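## 4. Setting up and looking after the hand grippers

Right, this is the section I get the most messages about, so I've rewritten it from scratch. If you've come from the old notes that Kenneth Agbayani and I put together at Hundlow, the order of the steps has changed, so please don't skip ahead even if you've done it before. I've assumed you have a pair of grippers, a clear hour and a decent light to work by.

### 4.1 Before you start

You'll want a small hex driver, a soft brush, a lint-free cloth, the little bottle of light oil from the kit and a pencil. Kitchen roll will do at a pinch, but it sheds fluff into the linkages and you'll be picking it out for weeks (I was).

> **Caution:** Unplug the cable before you touch the pivots or the pads. The jaws can nip you, and the connector doesn't like being waggled while it's live.

### 4.2 Checking the linkages

1. Hold the gripper with the jaws pointing away from you and squeeze it slowly, all the way shut and all the way open again.
2. Feel for any gritty spot. If there is one, brush round the pivot pins first and try again before reaching for the oil.
3. Give each pin one drop. One! Wipe off whatever creeps out.
4. Nip up the linkage screws until they just stop turning. If the jaws go stiff, back them off a touch.
5. Shut the jaws on nothing and look at them end on. The pads should meet flat along their whole length. If one leans, loosen its screws, press the two together and tighten again while they're held shut.

I do both grippers on the same day, even when only one is playing up. They wear together, and a pair that feels different in each hand is surprisingly tiring to use.

### 4.3 Cleaning and changing the pads

Fruit is murder on pads. Citrus skin leaves an oily film you can barely see, and then the next thing you pick up slides straight out.

1. Wipe the pads with a damp cloth and a tiny bit of washing-up liquid.
2. Wipe again with plain water and let them dry properly.
3. Press a thumb on each pad and drag it. It should grab. If it still skids after two washes, change the pad.
4. To change one, peel it from the tip end, clean off the old glue and press the new one down for a slow count of thirty.

We swap ours after 2,000 picks whatever they look like. Honeylyn Yap keeps the log, and her last pair did 3,336 before she owned up to it, by which time one edge was lifting.

> **Note:** Change pads in pairs. A new pad facing a worn one pulls things sideways as the jaws close.

### 4.4 The grip check

Now for the enjoyable bit. Spread some fruit out on whatever surface you've got, big ones and little ones together, with a basket within reach. I like to do this somewhere ordinary and a bit cluttered, as a bare workbench flatters everything.

1. Plug the cable back in and lay it along the outside of your forearm, so it can't drop between the jaws.
2. Start with the largest fruit. Bring the jaws down either side of it, level with its widest part, and close them gently.
3. Lift it a hand's width and hold it there while you breathe in and out.
4. Turn your wrist a quarter turn each way.
5. Set it down, then open the jaws. Don't let it drop.
6. Do the same with the smallest fruit you have, using only the tips.
7. Swap hands and go through it all again with the other gripper.

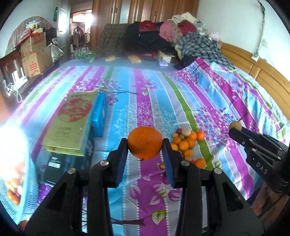

If a big fruit rolls backwards towards your knuckles, you're closing too low on it. If it squirts out forwards, you're too high, or the pads are still greasy. Go back to 4.3 before you start fiddling with the screws – I've wasted whole afternoons adjusting linkages that were perfectly fine.

Small fruit is fussier. The tips have to meet squarely, and any lean you let through at step 5 of 4.2 will show up now. Squeezing harder only bruises the fruit.

> **Caution:** When you're working with both grippers, keep the cables on their own sides. Crossing them is the quickest way to yank a connector, and I've replaced 2 that way.

### 4.5 Putting things away

Leave the jaws slightly open so the pads don't take a set. Coil the cables loosely and never wrap them round the handles. Our box lives on a shelf at the Talavera store, well away from the radiator, after one warm September softened the glue on a whole batch of spares.

Pencil the date and the pick count on the card in the lid. When the card gets to over 700 picks since the last oiling, go back to 4.2. Spare pads and pins are in the Bedari drawer, and the screw sizes are listed in section 7.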